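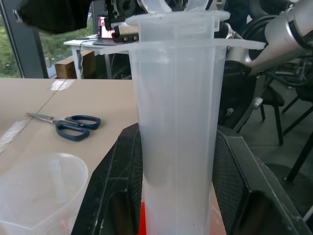 Figure 2. Two nested translucent cups between black gripper fingers.

3.2 Coding the podcast coverage

Second strand of the corpus is the entertainment press, meaning items written about a podcast launch instead of the podcast itself. We collected 1,155 items from four outlets, using the Trellel archive and a manual pass through tabloid home pages. Duplicates out, then syndicated copies out (same text, different headline). That left 700 for close coding. Last item collected 2022-09-03.

The unit is the article. Not the sentence, as in Alarcón, whose scheme splits every quote into its own record and ends up giving long interviews far too much weight. We tried sentence coding on a small batch in June and dropped it. Coders agreed on the sentences and disagreed on what the article was doing, and the second question is the one we care about.

Each article gets one code for stance and one for what we call the source of the anecdote. Stance runs on a scale of 5 points, hostile to admiring. Source of the anecdote is where the story at the center of the piece comes from: told by the celebrity host, told by the guest, told by a commentator, or recieved from an unnamed insider. Where two apply the headline decides. Crude rule, but coders could use it without calling each other.

Commentators turned out to be the hard part. A large share of the articles quote someone whose job is to react - a royal author, a former editor, a body language expert - and the reaction is often the whole news value. The host says a thing on air, the commentator doubts it, the article reports the doubt. Trudell treats this kind of piece as secondary coverage and leaves it out. We keep it. In our reading these articles are how most readers meet the episode at all, and taking them out makes the coverage look friendlier than it was.

Hostile stance was coded only where the writer or the headline took it up. A hostile quote set against a neutral frame stayed neutral. This undercounts, probably, and Section 5 comes back to it. Quotation marks in headlines were a recurring problem: 'sense of betrayal' in single quotes may be a quote, a paraphrase or a sneer. Coders marked these and we settled them in pairs.

Comments below the articles not coded. Social posts embedded in an article were read as part of it but never coded seperately. Photo galleries with less than a paragraph of text went out at the first pass, along with episode recaps that named no source.

Codebook and the list of outlets are in the Skonditz repository. The article texts are not, for copyright reasons, but the URLs and capture dates are. A few links were already dead when we checked, mostly pieces rewritten under a new headline on the same day. In those cases we coded the earliest version held by Trellel and noted the change.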